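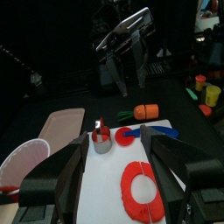 Tamsin Kasprzak
I have lived in Porthorpe's neighbour village for six years and in Porkthorpe itself for eight months, and I want to write a few posts about learning the small words of English. Long ones I learned at school. The small ones I am still learning.

Tamsin Kasprzak
2/ My first trouble was "quite". My manager told me that my report was quite good. I went home very happy and I told my mother on the phone. Some weeks later a colleague, Kieran Rudd, explained to me that "quite good" can be less than "good". I did not tell my mother this.

Tamsin Kasprzak
3/ But "quite right" is completely right, and "quite finished" is completely finished. I asked Kieran for the rule. He thought for a long time and then he said it depends on the eyebrows.

Tamsin Kasprzak
4/ Then the verbs with a little word behind them. Put up, put off, put out, put on, put down, put away. I keep a notebook for these. It has 400 entries now and "put up with" has a page for itself, as I got it wrong in a letter to my landlord. I wrote that I would put him up until the spring.

Tamsin Kasprzak
5/ He answered very politely that he had his own house.

Tamsin Kasprzak
6/ Some of you ask which notebook. It is an ordinary one with squared paper. On the left page I write the verb and on the right page the sentence where I heard it, with the place. So I have "top up" from the bus, "nip out" from the office and "peg out" from my neighbour, who meant the washing.

Tamsin Kasprzak
7/ I looked up "peg out" later and it has a second meaning. Please look it up before you use it about your grandfather.

Tamsin Kasprzak
8/ In the evenings I go to a reading group above the library. We are 8 people when everybody comes. Last winter we read a novel called Caldeira, in which a woman goes back to an island to sell a house. It has very simple sentences and I would recommend it to any learner. The chapters are short, you can finish one before sleeping.

Tamsin Kasprzak
9/ What helped me most there was reading aloud. When I read silently I jump over "the" and "a", because my language does not have them and my eyes do not believe in them. When I read aloud I must say each one. After a few months I began to hear when one was missing, also in my own emails.

Tamsin Kasprzak
10/ I still cannot explain why people go to bed, to work and to school, but to the dentist and to the bank. If you are a teacher and you have a good explanation, please write it below. I have heard three already and they do not agree with each other.

Tamsin Kasprzak
11/ A question from a reader: do I use an app? I used one for a year. It told me that I knew 2,702 words. It did not ask me "You all right?" in a corridor and then walk on before I could answer, and this was the thing I needed to practise.

Tamsin Kasprzak
12/ For the others who are new: the answer is "You all right?" back. You do not need to stop walking. For my first month I stopped every time and told people about my knee.

Tamsin Kasprzak
13/ Correction to the first post. I wrote Porthorpe, it should be Porkthorpe, with a k. I have lived here for eight months and I can still not spell it when I type quickly.

Tamsin Kasprzak
14/ Tomorrow evening I will write about "I'm afraid", if I have time. I have eleven examples in the notebook and in none of them is the person frightened.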